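Projects > Manipulation > Datasets > Pandell Mug Rim Set

Filed under: Simulation, Grippers, Camera placement

August, by Hatem Filali

# Pandell Mug Rim Set

Simulated grasping episodes recorded to compare two controllers and two camera placements on the same arm. The object is always a mug. The grasp is always at the rim, with one finger inside and one outside.

The set was made at Filtine for our own tuning work. We are putting it out because two other teams asked for the files.

## What is in it

- 100 episodes, split evenly between the two controllers
- Two camera views per episode: `side` and `wrist`
- Joint positions, finger width and commanded pose at every step
- A text file of notes for each episode that was stopped early

Episodes run about 25 seconds. Each one starts with the fingers open and ends at a fixed hold above the counter, or at a stop.

## The two controllers

**Jomovness** is the older one. It plans a full path to the grasp pose and follows it. It does not correct after the last waypoint.

**Ouazzani** reads the wrist view and adjusts the fingers over the last part of the descent. It is slower and it needs the wrist camera to be working. If the wrist stream drops, the controller holds position and the episode is marked as stopped.

Both use the same joint limits and the same grip force. Do not change the grip force in one config and leave the other alone. The comparison will not mean anything.

## Side view

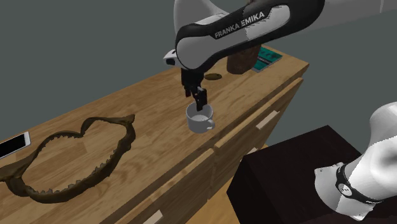 The side camera is fixed to the world and does not move between episodes. We use it to check the approach angle and the clearance between the hand and anything else on the counter. With an upright mug the hand should come down straight, as it does here, with the fingers lowered into the opening and the handle off to one side. The shark jaw and the phone at the left end are clutter and have no grasp labels. The arm's upper link can hide objects toward the back of the counter, so do not use this view alone to make object masks.

We tried a higher side camera first and dropped it. The link hid the fingers too often.

## Wrist view

The wrist camera moves with the hand. It is the only view that shows both fingers up close at the rim, and it is the one to use for anything about contact. It sees very little of the room. 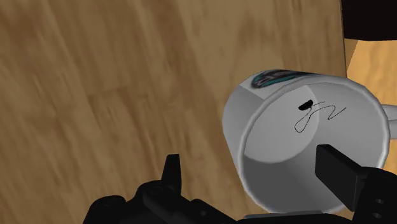
*Wrist view, mug on its side, fingers straddling the rim.*

Tipped mugs are the harder half of the problem. Jomovness treats the mug as a cylinder with a known axis and picks a rim point from that. When the pose estimate is off by a small amount, the inside finger lands on the rim. Ouazzani handles this better in our runs, but it can mistake the markings on the mug for an edge. The black scribble on the inner wall gave us the most trouble. Keep it in the texture if you want results you can compare with ours.

## Labels

Each episode has one outcome label:

- `held`: the mug is still in the fingers at the end of the hold
- `slipped`: the mug left the fingers after the lift began
- `missed`: the fingers closed without a grip
- `stopped`: the run ended early for any reason

I set the labels by hand from the replays. There were 12 episodes where the first pass and the second pass did not agree. Those carry `recheck: true` and you may want to leave them out of scoring.

## Using the files

Unpack everything into one folder. The loader expects `side`, `wrist` and `state` to sit next to each other. Streams share one clock, so no alignment step is needed.

For a quick test, load the `small` split. It has 20 episodes and covers both controllers and both mug poses.

Finger width is in meters. Joint angles are in radians. Commanded pose is in the arm's base frame. An early copy of the set had the pose in the world frame, and if your replays look shifted to one side you probably have that copy.

## Known problems

- All of this is rendered. We have not run either controller on a real arm with these settings.
- Only one gripper is covered. A longer set of fingers is planned.
- Contact at the rim is stiff. Mugs sometimes jump when the fingers close fast.
- The wrist view is dark near the bottom, where the gripper body fills the picture. Crop it before training or the model spends effort on it.
- Lighting does not change between episodes.

## Contact

Send bug reports to Hatem Filali at Filtine. Include the episode number and the controller name.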